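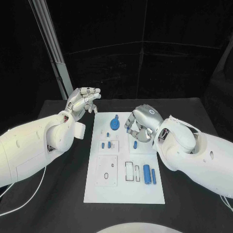 danai_s
Joined the forum to ask about sorting boards. I'm setting up a table for my nephew and a couple of his mates who like fiddly things, small parts that go into outlined slots. I have a white rectangular board and I've put a dark charcoal cloth under it, with the cloth showing on every side. The parts are small and blue. My question is whether to glue a lip around the edge of the board or leave it flat. The bigger oval part with the rounded top stays put wherever it's left, but the tiny ones are a pain and the little knobbed one seems to live right near the far edge. Thanks in advance, Danai Stamatopoulos

Ralgate
Leave it flat. A lip gets in the way of your fingers when you're coming in from the side, and kids come in from the side. The cloth already does the job of the lip. Small parts drop on it and stay where they land, where on a bare table they'd be under the fridge.

olden_shed
Disagree. I ran boards like this for my two and we lost parts every week until I put an edge on. Mine was 4 mm high. You don't notice it after a day. I also went to a lighter cloth, dark grey shows every bit of lint and you end up picking fluff out of the slots.

Ralgate
Lint is a washing problem. Blue on charcoal is easy enough to find in good light. What colour did you go to?

olden_shed
Cream. Blue shows up fine on it.

Ralgate
And a white board on cream cloth? They won't know where the board stops. I'd keep the dark one.

Farnar
Before anyone glues anything, what are the kids picking the small pieces up with? If it's finger and thumb only, a lip on the near side is annoying and a lip on the far side is harmless. You could just do the far edge. Danai says that's where the knobbed piece sits anyway.

danai_s
Finger and thumb, no tweezers. I hadn't thought of doing only one side. They're six and seven by the way, so nobody is putting things in their mouth, but I still want to know where all the parts are at pack-up.

Chatzigeorgiou
I'd worry more about the board sliding than the parts falling. Cloth on a smooth table moves. Clip the cloth to the table at the corners, or put a bit of that rubbery drawer liner under it. Cheap and you can cut it with scissors.

Farnar
Second the drawer liner. Don't put it between the board and the cloth though, it makes the board rock - or mine did.

olden_shed
Mine didn't rock. Depends how flat the board is.

Chatzigeorgiou
For pack-up, use a shallow tub with a lid. Tip the small parts in first and put the big one on top. Mine get counted back in, there are 19 in the set and it takes a minute.

Ralgate
I just fold the cloth over the lot and put the bundle in a drawer. Never lost one.

olden_shed
That you know of.

danai_s
Update, February 9, 2023. I stuck a thin strip of craft foam along the far edge only, and put drawer liner under the cloth. Kept the charcoal for now. The foam came off at one end the first afternoon so I've redone it with better glue. Will see how it's holding in March.

Farnar
Rough up the board with fine sandpaper where the glue goes. Glue doesn't like a shiny surface.

olden_shed
Still think you'll end up doing all 4 sides.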